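Put the ATM back in the car park

I've been going to the Broltside Club for trivia since my knees were good, and I'll say up front that I don't mind a flutter. I put 40 dollars through the pokies most months, lose it, and go and have a schnitzel. So I'm not writing as a wowser.

What gets me is the cash machine. It used to be out past the car park, next to the bottle shop, and you had to walk to it in the rain. In June they moved it inside, 2 metres from the gaming room door, and put the withdrawal limit up to 200 dollars a go. The newsletter called this a convenience for members. Convenient for whom, exactly?

I know how I am when I'm losing. I get a bit hot in the face and I'm sure the next one's mine. The walk to the old machine was usually enough to cool me down – some nights I'd get as far as my car and just keep going home. Now there's hardly time to put my glass down!
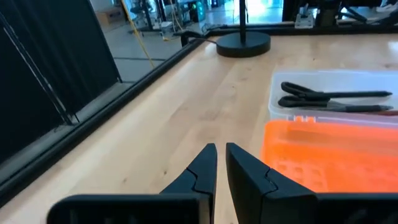

Bhavana Rao reckons I'm being soft about it. Her view is that grown adults can look after their own wallets, that the club's takings pay for the junior netball, and that anyone who really wants cash will find it at the servo in Prallholm anyway.

Fair enough on the netball. I've got a granddaughter in the under-tens and those bibs don't buy themselves. But the servo is a ten minute drive, and ten minutes is a long time when you're being silly with money. I'd take it over any number of those little stickers telling me to gamble responsibly.

The club has 1,149 members and I'd bet (ha) most of us were never asked. Ask us! Put it on the agenda for the next general meeting, and if I get outvoted I'll go quietly back to my schnitzel.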